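Forum > Robotique > Cellules de prise > Réglages

Bonjour, cellule à deux bras devant un présentoir de légumes, poignets Mirnudero. Le bras gauche vise trop court devant les choux chinois, le droit tient le panier. Recalibré 2 fois, rien. Une idée ?
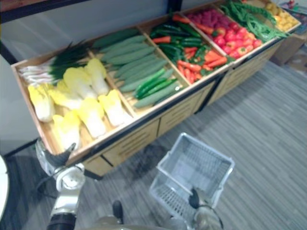 Lelteck

Le panier au bout du bras, ça décale tout. Refais l'origine bras droit à vide, puis remets la charge. Chez nous plus de 15 mm d'écart avant, aprés ça allait. Regarde aussi le câble noir au poignet, s'il tire la mesure est fausse. Et nettoie les coussinets clairs des doigts, chiffon sec.

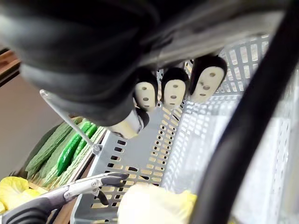 Clerden : pas d'accord pour le câble, sur les miens c'était le serrage du poignet. Vis à reprendre une par une, bras hors tension.

Sinon regarde ta prise sur l'anse. Trop près du bout = panier de travers, et l'origine part avec. Moi je prend au milieu, paramètre 41.

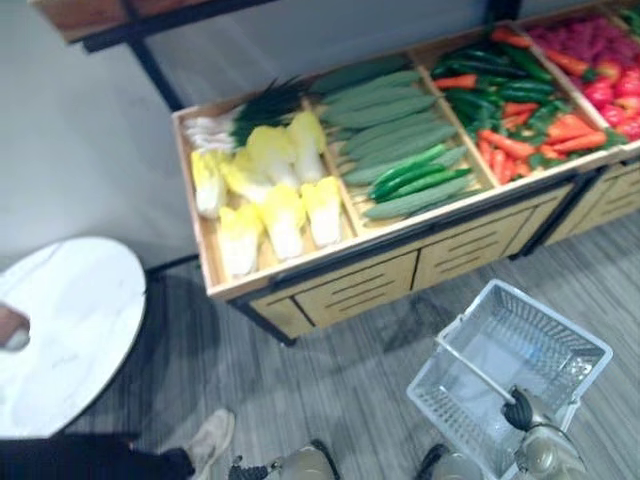
Sujets proches : jeu dans le poignet après démontage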